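Notebook, 11/2/19
Travel writing bench, Rullness workshop

A long entry today, and I make no apology to whoever has to read it after me, as I've been saving things up since December and my pockets are full of scraps of paper.

The main job was the Lakwood walk piece. I have now drafted it 3 times, and each time I've fallen into the same hole, which is starting at the railway station. Every travel article I have ever put in a drawer starts at a station or an airport, with me dragging a case and feeling hopeful. So this morning I took the scissors to a printed copy (I still think better with paper) and cut away everything before the ferry. That lost me a page and a half, including a rather nice bit about a sandwich, and the thing is so much livelier for it! It now opens on the slipway at Rarnell with the ramp coming down and the smell of diesel and wet rope, and you are in the place straight away.

Length is still a worry. The magazine will take 2000 words and I'm well over. The candidates for cutting are the history of the chapel, which I love and which I suspect is only there because I paid to go in, and the whole of the second evening at the guest house, when it rained and I played cards with two sisters from Dundee. I'd dearly like to keep the sisters. They told me the old name for the headland, and I wrote it on the back of my hand and then washed it off like a fool. Must write to the guest house and ask.

Next, the prices. I went through my receipts and made a proper table of them at last, with the date beside each one, as the readers of these pieces do go and check, and quite right too. The bus from Rarnell to the head of the valley was 5 pounds return. The guide from Owusu Walks was 46 for the day with a packed lunch thrown in, and I thought that very fair, particularly as she carried the spare waterproofs and never once hurried the slower ones among us. I have put both in a box at the end of the article and taken them out of the running text, where they made me sound like a man reading out his bank statement.

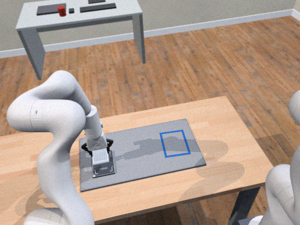
Theophilus Darko read the ferry opening over lunch and wrote in the margin that he liked the slipway very much but was lost by the second paragraph, having no idea which way we were walking or how far off the hills were. He'd want one plain sentence with a compass point in it. He also asked whether the guide ever speaks, as she is in nearly every scene and hasn't a line to herself.

Both fair. The second one stung a little, because I remember her talking all day long - about sheep, about her father's boat, about why the path bends where it does - and I have hardly any of it written down. I was so busy noting the view. Went back to the small green notebook and found two remarks of hers that I'm sure of, word for word, and one I only have the gist of. The two can go in as speech and the third I'll report in my own words. I won't dress it up with quotation marks when I can't swear to it.

The compass sentence now reads: "We set off north up the valley, keeping the river on our left, with the hills still a morning's walk ahead." A bit plain, but it does the work, and I can come back and polish it when the rest has settled down.

Tried reading the whole piece aloud after tea. Things I tripped over:

"Breathtaking" appears in the first paragraph and again at the summit. Both gone.
Too many sentences beginning "We". Have turned a few of them round.
The climb itself goes by in a flash and the descent takes an age, when on the day it felt exactly the opposite. Needs rebalancing, and I think the chapel must go to pay for it. Poor chapel.
The tense slips in the ferry part. I was showing off with the present tense and then forgot to keep it up.

For next time: sort the tense out first, before anything else is touched. Letter to the guest house about the headland. Ask Owusu Walks if they're happy to have the guide named or would sooner I left it at "our guide". Theophilus is lending me his map of the Lakwood side so I can check the river really was on the left the whole way - I have a nasty feeling we crossed it after the second gate.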